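Unit 7: Can machines do chores yet?
Handout, November 2024

Last unit covered the robot vacuum and the dishwasher. Both do well because the job was fitted to the machine: the floor is flat, the plates go in racks. Most chores are different. Tidying a desk, putting away groceries and restocking a parts bin all call for picking up things of many shapes and setting them down somewhere useful.

Keep two questions apart as you read. Can a machine do the task once? Can it do the task all day with no one standing by?
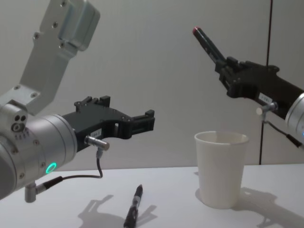
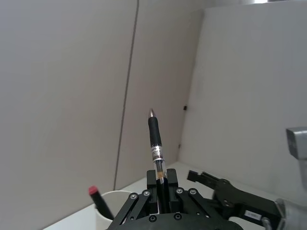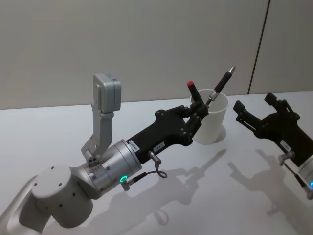 Reliability is where most home and shop-floor projects stall. Suppose a tidying robot gets each pick right 95 times in 100. For a demonstration, that is good. Over a workday of 1,840 picks it leaves 92 mistakes, and a person has to find and fix every one. Small items make the rate harder to hold. A pen and a paper cup look easy, but a pen is thin, it may be lying flat on the table, and to go into a cup it has to be tilted until one end clears the rim. A light cup can also tip if the pen catches its edge. People correct for this by feel, often without looking.

Speed is the second problem. A worker who clears a bench in 30 seconds will not wait 5 minutes for a machine to do it. At night, with the building closed, the slower time may be fine.

Terms to know: grasp, placement, cycle time, intervention rate.

For next class
Read the Murnow case (warehouse sorting) and the Indora case (hotel laundry). For each one, write down who steps in when the machine fails, and what that costs per shift. Then pick one chore from your own home and list the steps where an object has to be turned before it is put down.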